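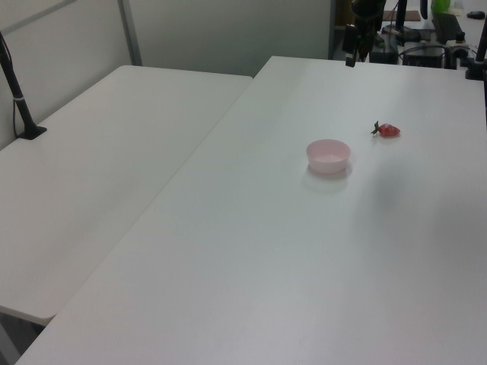 Akwood Household Recipe Cards

A collection of typed-up recipe cards from home kitchens in and near Akwood, with ingredients, amounts and steps split into separate fields. Current release: Thursday, July 23, 2026.

What is in it

The release holds 112 recipes. Of these, 49 are baked goods, and the rest are soups, main dishes, preserves and drinks. The cards came from three boxes and one ring binder. Most are handwritten, a few are typed, and nine were cut from the backs of packages and glued to index cards.

Each card was typed by one person and checked against the original by a second. Where the two disagreed about a word or an amount, both readings are kept. The second reading goes in the field called alt_reading.

Files

recipes.csv – one row per recipe
ingredients.csv – one row per ingredient line, linked by recipe_id
steps.csv – one row per step, linked by recipe_id
units.csv – how each written unit was mapped to a standard one
changes.txt – corrections made after the first release

All files are UTF-8. Commas inside a field are quoted. Line breaks inside a field were replaced with a single space.

Fields in recipes.csv

recipe_id: a short code. The first letter gives the source. K is the Kennedy box, H is the Hadley box, C is the Clustia church box and B is the binder.
title: as written on the card, with spelling left alone. There are two cards titled "Good Cake" and they are different cakes.
category: baked, soup, main, preserve or drink. We assigned this. Dumplings are filed under main even when the card says soup.
serves: a number if the card gives one, otherwise blank. "Feeds a crowd" is blank here and kept in notes.
oven_f: temperature in Fahrenheit. Blank if the card says "moderate oven" or "hot oven". We did not convert those words to numbers.
notes: anything written in the margins or on the back.

Fields in ingredients.csv

line_no: order on the card.
amount_raw: exactly as written, such as "1 1/2" or "butter the size of an egg".
amount_num: decimal value where one could be worked out.
unit: standard unit from units.csv.
item: the ingredient in plain words. "Oleo" is mapped to margarine and "sweet milk" to whole milk. The original word stays in item_raw.

Units

Cups, tablespoons and teaspoons are US measures. Several cards in the Kennedy box use "bowl" as a unit ("one bowl flour, one small bowl sugar"). No size is given anywhere in the box, so these lines have unit set to bowl and amount_num set to the number of bowls. Do not convert them to cups. The same goes for "can" on cards with no can size.

"A pinch" and "a dash" are kept as separate units with no volume attached.

Known problems

The binder had water damage along the bottom edge. Last steps are missing from some of its recipes and are marked [lost] in steps.csv. If an ingredient appears in the list and never comes up in the steps, check for that mark before reporting an error.

Baking times on the cards are often missing. Some of the pie recipes stop after the crust is filled.

The Hadley box has a lot of repeats. A repeat was dropped only when every word matched. Near copies were kept and share a value in the field same_as.

None of the recipes were test-cooked for this project. The canning and pickling cards follow older habits that may not be safe – use them for reading, and get processing times from a current source.

Version 1.0 came out in January. This release, 1.1, fixes the fraction problem in ingredients.csv, where "1/2" had been read by the spreadsheet program as a date. If you downloaded the January files, replace all of them. The recipe_id codes have not changed.

Using the files

A few things people have done with the first version: counting shortening against butter, making a printed booklet, and practicing table joins. To rebuild a full card, join the three main tables on recipe_id and sort by line_no or step_no. A full card prints on one page in nearly every case. The longest is B-90, a fruitcake that runs over two days.

Corrections

Send the recipe_id, the field name and what you think it should say. Please do not send modernized versions of the recipes. Spelling mistakes in title, amount_raw and item_raw are there on purpose if they are on the card. Mistakes in category or unit are ours.

License

The tables may be copied, changed and shared with credit to the Akwood Household Recipe Cards. Scans of the cards are not included in this release.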